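Sorting produce away from the kitchen: satin under the trays?

Posted in Home and Laundry

varkel87
Our kitchen bench is out of action for 2 weeks while the splashback is redone, so I'm sorting fruit and veg in the spare room. I put a satin cloth over the bedspread to keep tomato juice off the print. Trays slide on it. Is there a better fabric, or do I change the tray?

Saeed Ranjbar
Change the fabric. Satin has long floats in the weave and very little surface friction. A metal tray with a smooth base will creep whenever the mattress dips. Plain cotton drill holds better and takes a hot wash.

iletti_5
Disagree. Satin sheds dirt and wipes down quickly. The mattress is the fault here. Put a rigid board under the cloth, 5 mm ply is plenty, and the tray will stay level.

Saeed Ranjbar
A board fixes the dip. It does nothing for the friction coefficient.

varkel87
Tried a board last night. Better, but I had to take it out again as the room is in use. For reference, mandarins and plums go in the tray, cherry tomatoes sit loose on the cloth, and broccoli and carrot get a plate each. I'd also like to know if tomatoes should share a tray with plums.

cura_home
Not for long. Both give off ethylene and will push each other along. Broccoli is the one to watch, it yellows quickly near ripening fruit. Move that plate to the far end, or better, straight into the fridge crisper.

varkel87
Noted. Current layout, 21 degrees in the room:
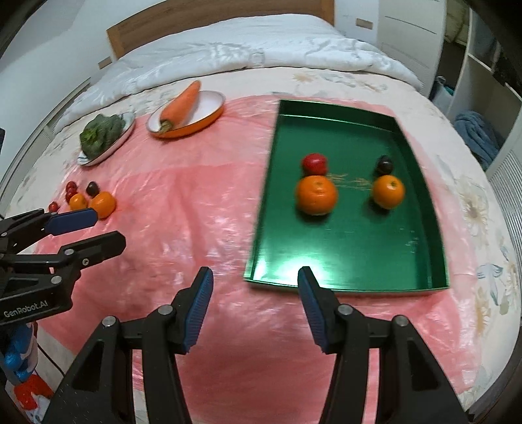 Jamshid Fallahi
I'd still go with Saeed on the drill cloth. At 21 degrees the broccoli belongs in the fridge regardless of what it's sitting on.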